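Dindham Plaza Users Group
Minutes of the June meeting
Held in the ground floor meeting room, Monday, 5:30 p.m.

Present: five members of the group, one representative of the managing agent (Plernar), one representative of the design firm (Poon), and the minute-taker. Two apologies received.

1. Minutes of the last meeting

Accepted with one correction. Item 4 said the group "welcomed" the draft events plan. Two members did not remember welcoming it. Changed to "received."

2. Matters arising

The water fountain is still not on any schedule. Plernar said it was with the supplier. It was with the supplier in the last set of minutes too, and the chair asked for the name of the supplier. To be sent.

The revised cleaning rota was circulated. No comments, apart from one member asking if anyone checks it against what gets cleaned. Plernar said there is a sign-off sheet. The member asked to see one.

3. Seating and shade proposal

Poon presented the proposal, now called Fudomeck. The chair asked what the word meant. It is a working title and will not appear on any signs.

The idea is to put benches and planters out on the open paving between the long steps and the white multi-storey building. Poon's view is that the plaza is used as a shortcut and that people would stay longer if there was somewhere to sit. The drawings show a lot of people sitting. One member said that drawings always do, and asked what the figure of 400 extra lunchtime visitors was based on. Poon said it came from a comparison with other plazas. Asked which ones, Poon offered to send a list.
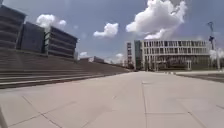 There was a long discussion about the steps. Several members feel they already do the job of seating in decent weather and cost nothing. Poon said stone steps are not comfortable for more than a few minutes, and that anyone who can't easily lower themselves onto a step is left out. The group accepted the second point. On the first, a member said she had eaten lunch there for years without complaint, and would like that recorded.

Shade was harder. The canopies in the first draft have been dropped on cost, and the planters would hold small trees. Asked how long before a small tree shades a bench, Poon said "a few seasons." The chair asked for a number of years in the next draft. It was also pointed out that pale stone throws a lot of glare on a sunny day, and a waist-high planter will not do much about it.

Plernar raised the weight of the planters when full. No one could say what the slabs are laid on. The group does not want to approve anything heavy until somebody has looked at the original build drawings -- if they can be found.

Cost: the quote for the first phase covers supply only. Delivery, placing, watering and replacement of dead plants are all extra. The group asked for one total.

Decision: not approved, not refused. Poon to come back with the list of comparison plazas, a full cost, and a plan with fewer planters.

4. Paving condition

Plernar reported that the joint survey is finished. The contractor looked at 320 slabs in the sample area and marked 65 of the joints for repointing. A member asked who chose the sample area. The contractor did. The same contractor has also quoted for the repair, and the member said he would leave it there.

Plernar feels the quote is fair and that waiting another winter would cost more. The group has heard this about most things. It was agreed, though, that a raised slab is a trip hazard whoever reports it, and that any that rock underfoot should be dealt with now under the ordinary maintenance budget. The rest can wait for a second quote.

There was a side discussion on pressure washing. One tenant had complained that the stone looks patchy. The minute-taker's own note is that it is outdoors and people walk on it. Plernar will ask whether washing would do harm to the joints before anyone books it.

5. Bollards

This item was carried over from the last two meetings. Plernar has been asked by one of the tenants to take out the two middle bollards in the row, so that delivery carts and maintenance vehicles can get straight through. The tenant says the gap is tight. A member asked if anyone had measured it. No one had.
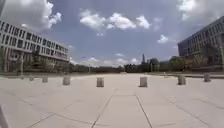

The bollard row across the plaza. The request concerns the two at the center.

Points made against: once two are out, the opening will be used by anything that fits, and a "maintenance only" sign will be treated like the other signs. Points made for: carts currently go the long way around, and the tenant says this adds time to every delivery. The group would like to know how much time. Poon suggested removable bollards with a lock. Plernar agreed this was possible, but said keys tend to go missing, and the group's experience with the bin store supports that.

A member also asked whether the bollards are there for looks or for security, as the answer matters. Plernar thought security. Poon thought looks. To be checked before the next meeting, and no bollard is to be moved until it is.

6. User survey

128 replies came in. Plernar's summary says there is "strong support for improvement." The group noted that the question was "Would you like to see the plaza improved?" and that it is hard to picture anyone ticking no. The written comments were more useful. Many were on wind, some on the lack of bins near the steps, and a few people asked that the space be left open as it is. The chair asked for the comments in full, with names taken off, and not another summary.

7. Any other business

Bikes on the plaza: no change. Signs will not be added.

Evening lighting: a member says the lower steps are hard to make out after dark. Plernar to walk it one evening and report back.

The coffee at this meeting was charged to the group's budget. The group did not order it. Plernar to look into this.

Actions

Plernar: fountain supplier name, sample cleaning sheet, second paving quote, advice on pressure washing, bollard gap measurement, original build drawings, survey comments, lighting walk, coffee.
Poon: comparison list, full cost, reduced planter plan, years to useful shade.
Plernar and Poon together: purpose of the bollards.

Meeting closed at 7:10 p.m. Next meeting to be set once the build drawings have been found, or September, whichever is sooner.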